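Robot Learning Lab, Unit 4: Collecting Demonstrations
Hendport course handout
Instructor: Rangi Kerslake
Last revised October 11, 2022

Read this before your first collection slot. It covers what we record, how a session is run, and how the instructions get attached to the recordings. The Grorlow manual covers the arm itself and is not repeated here.

1. What we are collecting

The task in this unit is pushing blocks on a flat board according to a short written or spoken instruction. The arm has a single finger and no gripper. It can slide things and it can nudge them, and that is all it needs for this unit.

One example consists of a stretch of video, the finger positions over the same stretch, and a sentence saying what was done. The policy you train in Unit 5 sees the image and the sentence and has to produce the finger positions. Everything in this handout is about making those three parts agree with each other.

Our shared set is called Tollham. It holds 1738 labeled examples at the moment, and the goal for the class is 3000. Earlier sections of the course recorded most of what is there, and the quality is uneven. You will see this for yourselves when you do the first exercise.

2. Running a session

Sessions are done in pairs. One person drives, the other watches the recorder and keeps the log. Swap halfway through your slot.

Check the emergency stop before anything else. Then home the arm, open the recorder and confirm that the picture and the position readout are both updating. A frozen position readout has cost us whole sessions in the past because the video looked fine and the driver had no reason to stop.

Keep your hands off the board while the arm is enabled. If a block falls off or tips over, pause the recording, disable the arm, put the block back and start a new recording. Do not splice the two together.

The driver moves freely for the length of the recording. You are not following a script. Push a block somewhere, then decide what to do next from where things have ended up. Long recordings of this sort are easier to get than short ones with a reset after each, and they start from a much wider range of layouts. We cut them into examples afterward.

Two habits to avoid when driving:

Hovering. If you need to think, lift the finger clear and wait there. Small aimless movements next to a block get cut into somebody's example and the policy learns to dither.

Sweeping. A fast push that moves several blocks at once is hard to label and hard to copy. Slow down before contact.

3. Labeling in hindsight

After the session, open the recording in Honorato and mark the start and end of anything that looks like a single purposeful act. Then write the instruction that would have produced it. You are describing what the arm did in that stretch, whatever the driver may have had in mind. If the driver meant to push the cube to the corner and it stopped short, the label says where it stopped.

Write the way you would speak to another person at the table. "Push the red star left" is good. "Execute leftward translation of star" is not. Vary your wording between examples, but do not reach for odd words just to be different.

Left and right are always as seen in the camera image. "Toward me" and "away from me" are not allowed, as the driver and the camera do not sit on the same side. Use "top" and "bottom" of the board for the far and near edges in the image.

4. Naming blocks

Color alone is often not enough, and neither is shape. When both a red star and a green star are out, "the star" can mean either one. The same goes for cylinders. Use color and shape together unless there is only one block it could be.

Relations to other blocks are welcome. "Slide the red cylinder up next to the blue cube" is a useful label because the policy has to find two blocks and not one. Groups are welcome too, as long as the group is plain from the image at the start of the clip.
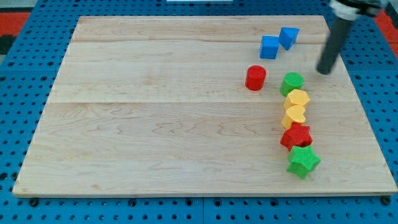 Lines and clusters deserve some extra care. When blocks are touching, a push on one will usually move its neighbors, and the label has to be honest about that. If you pushed the yellow heart and the red star went with it, either say so or leave the clip out. A label like "separate the green star from the red star" should only be used if there is a clear gap between them at the end.

Try to spend part of every session on crowded layouts. Drivers tend to break up a cluster early and then play with the loose blocks for the rest of the recording, so Tollham is short on examples that begin with blocks in contact. Useful things to attempt:

Pull one block out of a line by working around its side.
Push the end block away and leave the others where they are.
Bring a single block over to join a group.
Move a block into the open part of the board.

5. What to throw out

Discard a clip if the arm hides the target block for most of its length, if a hand enters the image, or if the two of you cannot agree on a label. In the log, write the recording number and the reason in a few words. Do not delete the recording itself.

Failed pushes are kept as long as they can be labeled truthfully. A clip in which the finger slips off a cylinder and comes back for a second try is fine. We had a long argument about this in April and ended up keeping them, mainly so that the policy has seen what recovering from a slip looks like.

6. Exercises

a. Take ten clips from Tollham and relabel them without looking at the existing labels. Compare. Note every case where the two sentences would send the arm to different places.

b. Record one session with your partner, cut it, and label it. Hand in the log along with the clips.

c. Each partner labels the same 4 minutes of video separately. Report where your start and end marks differ and say which you would keep – a paragraph is enough.

Bring the results of (a) to the next lab meeting. Parts (b) and (c) are due with the Unit 4 report.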